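Spring Migration and the Swallow: Notes to Go with Session 2

Tutor: Jessie Mowat
Notes last revised 2023-03-10

Welcome back, everyone, and thank you for all the questions last time (I have tried to work the answers in as we go along, so bear with me if I wander a little!). In this session we leave the resident birds of the Dinley valley behind and turn to the ones that come and go, and above all to the swallow, which I make no secret of loving.

Why move at all?

A swallow eats flying insects and very little else. When the cold comes the insects go, and a bird that feeds on the wing has to follow the food. The ones that nest in our barns spend our winter in southern Africa, then set off north again as the days there begin to shorten. It is a very long way for a creature that would sit comfortably in your palm, and they do it mostly by day, feeding as they fly and roosting together in reed beds at night.

What sets them off?

Day length is the main thing. The changing light works on the bird's hormones, and it begins to eat more and grow restless -- you will see the German word Zugunruhe in the reading, and it simply means that restlessness. Weather then decides the finer timing. A warm southerly wind can bring a good number in overnight, and a cold, wet spell further south can hold them up for days.

How do they find the way?

We think they use the sun, the landscape below them and the earth's magnetic field, and nobody has the whole story yet. Old birds come back faithfully to the same farm, often to the very same beam. Young ones tend to settle somewhere in the wider neighbourhood of where they hatched.

Nesting

Both birds gather mud for the nest, pellet by pellet, and a dry spring makes this hard work for them. A pair will usually raise 2 broods, and the first young from the Collow barns are well out and about by July. Do please keep at least 100 metres back from the Achari reed bed at dusk, as roosting birds are easily put up.

Before next time

Read the chapter on roosts, and write up to 500 words on one summer visitor you know well. Any bird will do, and your own memories are very welcome -- I enjoy those parts the most.
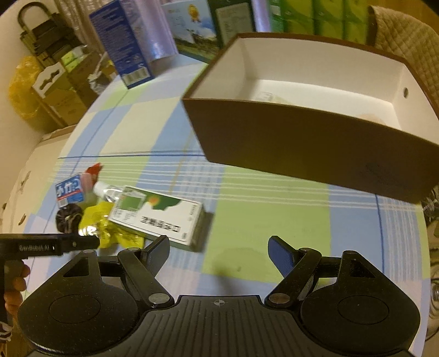

Tavance Field Naturalists, Adult Learning Section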